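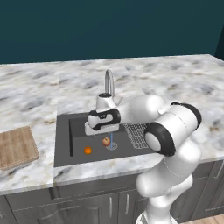 **To:** Laurier Kowalchuk, Andton
**From:** Matvii Holovko, Sindedgate kitchen manipulation project
**Date:** 25 February 2026

Dear Laurier,

Thank you for your patience with this one. I know you were expecting a cheerful page about the sink tasks and a chart going up and to the right, and I do have some good news further down, but most of this report is about a fault we found in our own simulation work. I'd rather you heard the whole story from me, at length, than got a short version secondhand.

As you'll remember, the plan for this period was to get the arm picking up fruit in and around the kitchen sink, all of it in simulation, so that the policy would be in decent shape before we went anywhere near the hardware at Belkadi. We chose the sink because it is awkward. The arm has to come in over the counter, get down past the faucet, and deal with a wire rack that takes up part of the bottom. An apple or an orange is an easy thing to hold and a surprisingly annoying thing to reach when it has rolled up against something.

## What went wrong

We ran 2,141 episodes on the sink tasks. When we first added up the results they looked very healthy, and I'm a little embarrassed to say that we were pleased with them for most of a week. Then one of us sat down to pull a few clips for this very report and noticed the wrist passing straight through the faucet on its way to the fruit. The spout didn't stop it, the arm didn't slow down, and the episode was scored as a success.

We went back through everything with a contact check that we should have had from the start. It flagged 259 episodes in which some part of the arm or gripper went through the faucet or the rear lip of the sink. Almost all of those had been counted as good runs.

The cause was a dull one. When we moved to the newer version of the sink model, the visible shapes came across fine but the collision shapes did not. The faucet had no solid body at all as far as the physics was concerned, and the rear lip had a body that sat lower than the lip you see. The planner had no idea there was anything to avoid, so it took the shortest road every time. I can't really blame it.

There was a second problem hiding behind the first. The safety stop, which is meant to freeze the arm when contact force goes over the limit, takes its readings from those same collision shapes. So in all of those episodes the stop stayed quiet, and we took the quiet to mean that the motion was gentle. On a real counter, the same paths would have put the wrist into a metal faucet at working speed. No hardware was involved at any point and nothing was damaged, and I want to be very plain about that, but it is the kind of mistake that gets expensive the moment it leaves the computer.
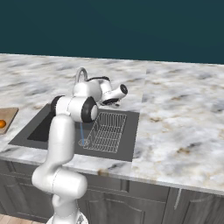
The rear of the sink is where most of the trouble gathered. When the target is toward the back, or when the arm has to swing around behind the rack, the elbow stays high over the basin and the fingers end up hanging just above the back edge. There isn't much room for error there even with everything modeled properly. With the lip sitting too low, the policy learned that it could cut the corner, and it got quite good at cutting it.

## What we have done about it

- Rebuilt the collision shapes for the faucet, the rear lip and the dish rack, and compared each one by eye against the visible model.
- Separated the safety stop from the planner's geometry, so that one missing shape can't blind them both.
- Added a check that refuses to start a batch if any object in the kitchen is missing a collision body.
- Pulled the 259 flagged episodes out of the training set and marked the old policy as not for use.

We then ran a fresh batch of 100 episodes with the old policy in the corrected kitchen, mostly to see how bad the habit was. It was fairly bad. The safety stop fired again and again near the faucet, which was unpleasant to watch and also a relief, as it meant the stop was finally doing its job. Retraining has begun. The early runs show the arm taking a wider path around the spout, a bit slow and overly careful for now. I can live with slow.

## Where this leaves the schedule

The cutting board tasks were not affected. There is nothing tall near the board, and the contact check came back clean for every one of those runs, so that part of the work stands and can go to Arkham for review as planned.

The sink tasks are the ones that slip. I had promised you a hardware trial at Belkadi in the spring, and I don't think it would be right to hold to that. I'd like to move it to July. That gives us time to finish retraining, repeat the full set of episodes, and have somebody outside our group go over the collision model with fresh eyes. We don't need extra money for this. The compute we set aside for the towel-folding study will cover it, and the towels can wait.

## What I need from you

There are 2 things. First, a yes or no on the July date, so I can let Belkadi know before they give our bench time away. Second, please set aside the success figures in my last update. They include the bad episodes, and I'd hate for them to turn up in one of your slides. I'll send corrected ones once the repeat runs are finished, along with the list of flagged episodes for anyone at Andton who would like to look through it.

I'm happy to talk any of this over by phone if that's easier – I know it's a lot of words about a faucet.

With warm regards,
Matvii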